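Jeferson Peixoto
27/11/2021

1/ OK, thread time. I finally got all my grandmother's cast iron back into working order and I have a LOT of feelings about seasoning pans. Mute me now if you don't cook, I'll understand!

2/ Some background. She left behind 9 pans, all black with old grease, a couple of them rusty enough to leave orange on your hands. They'd been in a shed in Arnby since before I finished school. My cousin wanted to take them to the scrap guy. I drove over the same evening.

3/ First thing I learned: rust looks a lot scarier than it is. The worst one (a big chicken fryer, no lid, sadly) cleaned up with steel wool, dish soap and one long podcast. Bare gray iron underneath, smooth as a plate. I yelled for my wife to come and look.

4/ Yes, dish soap. I know, I know. The old rule about never using soap comes from the days when soap had lye in it. A squirt of the modern stuff won't hurt a properly seasoned pan, so please wash your pans.

5/ The old crud was a different story. I used the yellow-cap oven cleaner, tied the pans up in trash bags and left them alone for a couple of days in the garage. Gloves on, door open, kids and dog somewhere else. Two rounds did it for most of them. The little egg pan took 5, stubborn thing.

6/ After the wash, dry them right away. Towel first, then on a low burner until every bit of water is gone. I skipped the burner once and had a fresh coat of rust before I'd finished my coffee.

7/ Now the fun part, oil! I tried flaxseed because the whole internet told me to. It looked gorgeous, like black glass, and then it came off in flakes the second week I cooked on it. Went back to plain canola and I've been happy ever since. Grapeseed is great too if you have it.

8/ The trick is to rub the oil on and then wipe it off like you put it there by mistake. It should look almost dry. Any more than that and you get sticky brown spots, ask me how I know. I buy cheap microfiber for the wiping, the gray kind with thin white stripes on it. Paper towels leave fuzz all over rough iron. 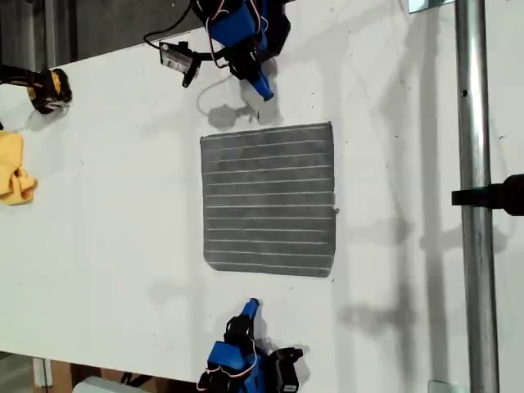
9/ Into the oven upside down, 450 degrees, one hour, then turn it off and let everything cool in there with the door shut. Your kitchen will smell. Open a window and run the fan. I do three coats to start with and then just cook bacon and cornbread until it sorts itself out.

10/ Favorite of the bunch is a skillet with "Cullinane" on the bottom. I can't find a thing about them anywhere, so if your family had one, PLEASE reply, I'd love to know where they were made. It's lighter than my new one and the handle fits my hand so much better.

11/ Eggs slide on it now. Like, really slide, with a little butter and medium-low heat. I sent my mom a video and she called me back crying, then told me I was overcooking them.

12/ Next up is a waffle iron I found at the flea market in June, which has hinges, which I'm scared of. If anyone has taken one apart before, tell me how you got the pin out!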